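The Akedton Reconciliation

Last updated: January

1. Opening balance

The estate of the late Mr Räsänen consisted of a house, a boat with no engine, and 2,000 letters. The will said 2,000. Venla Saarela, appointed to catalogue them, counted 1,845.

She counted again from the other end and got the same figure. She entered it in the ledger in pencil, left the column beside it blank, and wrote to the solicitor in Akedton to ask whether the number in the will was a figure of speech. The solicitor replied that wills did not contain figures of speech.

The letters were all addressed to one person, a Miss Purnuline, and none had been posted. They were dated by year only. Venla sorted them into years, clipped each year together and worked through them in the order of the paper sizes, as this was faster. Clips came off the finished years and went back in the yellow tray on the marble.

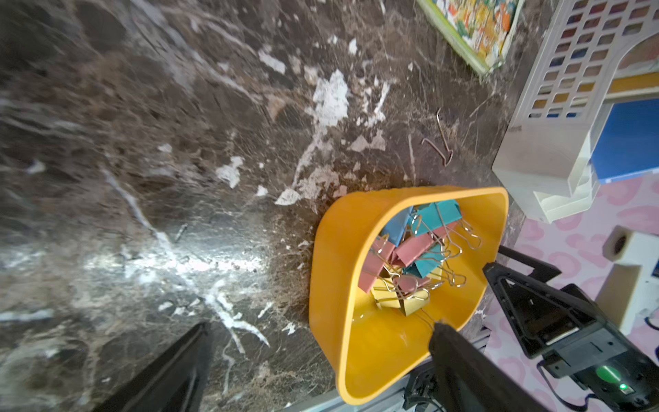
2. Method

Each letter was given a number, a line count and a one-line summary. The summaries were short. Letter 96 read: "Rain. Has mended the gate. Asks if she remembers the gate." Letter 279 read: "Gate again."

Venla did not record opinions. The form supplied by Plarico, the archive firm that had engaged her, had no box for them. There was a box for water damage and a box for foxing, and she used both where they applied.

In the second week she noticed that the later letters answered questions. Mr Räsänen wrote that no, he had not sold the boat, and that yes, his knee was better. She checked the house for incoming post and found electricity bills. She added a column headed Replies and put a dash in it against every entry.

By the end of the third week the dashes ran to eleven pages. She had begun to leave the kitchen light on when she went up to bed, and she entered the cost of this under sundries.

3. Discrepancy

The missing letters came to 155. She tested the obvious explanations - a second box, a damp cupboard, a fire - and ruled them out in turn. The stove had been disconnected for years. The cupboard held jam.

She telephoned the office at ten past four with the clips for the last year still lying in the tray and the ledger open on her knee. 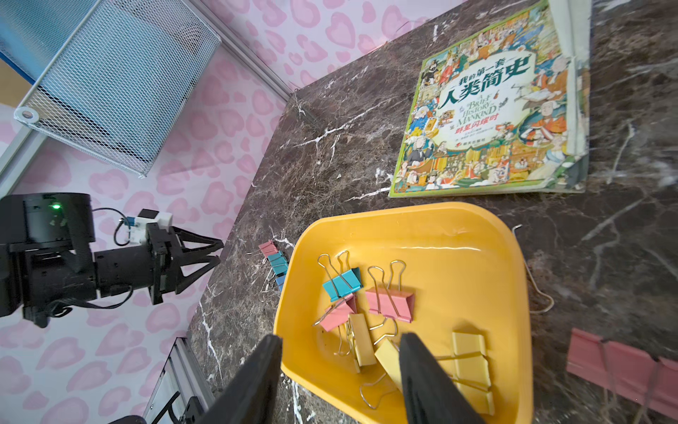
Prakash Namboodiri said that in his experience a shortfall of that size was usually something the writer had meant to do and had allowed for in advance. He asked whether the last letter was signed. Venla turned to it. It was not signed. It stopped after a comma.

He told her to enter the difference as unwritten and close the file.

She inked in the 1,845. Under it she wrote 155, unwritten, and ruled the line. Then she took a sheet of the old man's paper from the drawer, put the year at the top, and wrote that the gate was still holding.

She amended the second figure to 154.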